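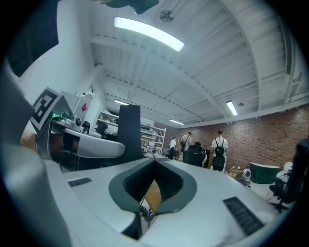
Editors wanted: Plotska Villains Wiki

We are looking for four new editors for the villain pages of the Plotska wiki. The work is unpaid and done from home, and the trial period is two months. Please read all of this before you write to us. A lot of people say they have and then ask what the trial period is.

What the job is

The wiki has 3140 pages. On paper that makes us the largest reference on the show in English. In practice a good share of those pages say that a character is evil, that he has a scar, and that he was defeated. We would like the villain section to be better than that, and we doubt that more pages will do it. You will mostly be rewriting what we have.

The list stands at 160 articles. They include all of the Lillport arc, the minor members of the Clekex Guard, and the long page on Retamal, which has been rewritten so often that it now contradicts itself on whether he knew about the flood. (The manga says he did. The anime leaves it open. The page says both, in the same paragraph.)

Editors will:

Check claims against a chapter or episode and cite it. "It is widely believed" is not a citation, and neither is a video with a red arrow in the thumbnail.
Keep manga, anime and game versions of a character apart.
Cut power rankings. We know people like them. The author has never ranked these characters and we don't see why we should.
Fill in voice cast for the dub, from the credits only.
Answer on talk pages without starting a fight, or at least without starting the second one.

Who we want

You should have read the manga through the end of the Lillport arc. If you have only seen the anime you can still apply, but say so, and we will give you anime-only pages. Japanese is useful. Machine-translated Japanese has caused us more trouble than no Japanese, so please don't claim to read it if you paste it into something.

We are wary of anyone who wants to edit exactly one character. Some of our best work was done that way, and so was the Retamal page.

Experience on other wikis counts for less than you may think. Markup can be picked up in an evening. Being willing to delete your own favorite theory takes longer — in some cases it has not happened yet.

What you get

An editor account, access to the scan index, and your user name in the page history like everyone else. You may see other fan sites offering "exposure" or "industry contacts." We have no contacts. The studio has never answered one of our emails. If somebody tells you that editing here leads to a job in animation, ask them who got one.

How to apply

Pick any villain page you think is bad and rewrite the opening section, no longer than it is now. Send us your version with your sources listed underneath. Don't edit the live page. Add two or three lines on what you changed and one thing you were unsure about. Applications with nothing in the second part go to the bottom of the pile.

We don't need a résumé, your age beyond confirming you are 18 or over, or a list of your favorite fights.

Text written by a chatbot will be turned down. The last round had several of these, and all of them described a sister Retamal doesn't have.

Applications are open through June. Telma Saavedra reads the samples first and checks every source, so expect a wait. Prapai Duangkaew handles the trial period and will assign your first pages, which will be dull ones. If you are still around after two months, you can ask for better.

Questions go on the recruitment talk page. Please look through the old ones first — yes, the Clekex Guard captain is dead, and no, we are not reopening that vote.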